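Kustura Water Petition: Your Questions, My Answers
Last updated 11 May 2021

I started this page when my inbox got out of hand. I live in Kustura, I've been going to city council meetings for way too long, and I'm helping with the petition on Ordinance 169. I'm not a lawyer and I don't work for the city, so please read this as one neighbor's best understanding.

What is Ordinance 169, anyway?

It's the ordinance the council passed this spring to lease our water system to a company called Sisov. The city would still own the pipes, the tanks and the treatment plant out by Polat Reservoir. Sisov would run all of it, send the bills, and pay the city a yearly fee. The lease is long (longer than my mortgage!) and it can be renewed without another public hearing, and that part is what got me off the couch.

What does the petition do?

It asks for the ordinance to go on the ballot. Under our city charter, if enough registered voters sign, the council has two choices: repeal the ordinance or put it to a vote. While the signatures are being checked, the ordinance is on hold.

Signing doesn't mean you're against the lease. I have friends who like the lease just fine and signed anyway, and I love them for it.

How many signatures do you need?

3,879 valid ones. The word "valid" is doing a lot of work there -- people sign twice, or they moved and never updated their registration, or they live just over the line and thought they were in the city. We want a comfortable cushion on top.
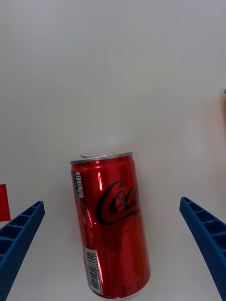
If you're not sure you're registered at your current address, call the county elections office and ask before you sign. They were very nice to me on the phone, and it took less time than finding the number.

I live in Vandari. Can I sign?

Sorry, no! Vandari gets its water from the same reservoir but it's a separate city with its own council and its own contract. I know it feels unfair. You can still write to our council, and you can speak at our meetings during open comment, where they'll take anyone who fills out a card.

Would my bill go up?

I don't know, and I'd be suspicious of anybody who says they do. The lease lets Sisov ask for a rate increase once a year. The council can turn it down, but then there's an arbitration step, and the city pays half the cost of that. The first possible increase would come after the first full year. Supporters say the city would have to raise rates anyway to fix the old mains, and they may well be right about that. I'd just like to see the two sets of numbers next to each other, and so far the city has only published one.

Where does the lease money go?

Into the general fund. This surprised me. A lot of people I talk to assume it goes to the water system, and there was an early draft that said so, but the final version dropped that sentence. You can read both on the clerk's page. Go to section 4 and compare.

Who's paying for this petition?

Us, mostly in small amounts. Printing is the biggest expense, then clipboards and pens (so many pens). We don't pay anyone to collect signatures. Our donor list gets filed with the clerk like any other campaign's, and you can ask for a copy.
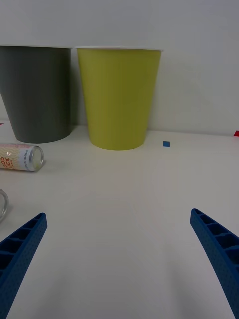

Two cups by the wall, one dark gray, one yellow-green.

Can I sign online?

No. The charter says ink on paper, signed in front of the person carrying the sheet. Please don't print your own form from somewhere else, either. It has to be the approved form with the full text of the ordinance attached, and if the pages get separated the whole sheet is thrown out. We've already lost a few that way and it hurt.

Can I carry a sheet myself?

Yes, please! You need to be 18 and you have to watch each person sign. There's a statement on the back for you to fill out when the sheet is done. So far, some 304 sheets have gone out the door, and I'd really like them back, even the half-full ones. Half-full counts.

My spouse is at work. Can I sign for them?

No, and please don't try. I get this one more than any other.

When would the vote be?

If we make it, most likely October. The council could call a special election sooner, but that costs the city extra and I haven't heard anyone up there ask for one. 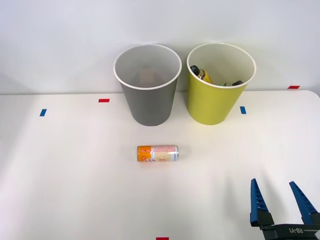 Gray on the left, yellow-green on the right.

I signed and now I've changed my mind. What do I do?

You can take your name off by sending the clerk a signed letter any time before the sheets are turned in. It doesn't need a reason. Include your address so they can find the right line.

Will my name be public?

Yes. Petition sheets are public records once they're filed. Your phone number isn't on the form, so that stays private, but your name and street address will be there for anyone who asks the clerk to see them.

You didn't answer my question!

Send it to me and I'll add it. I update this page in the evenings, usually after the dishes, so give me a day or two. If it's about your own water bill, though, call the billing desk at city hall -- I can't look up your account.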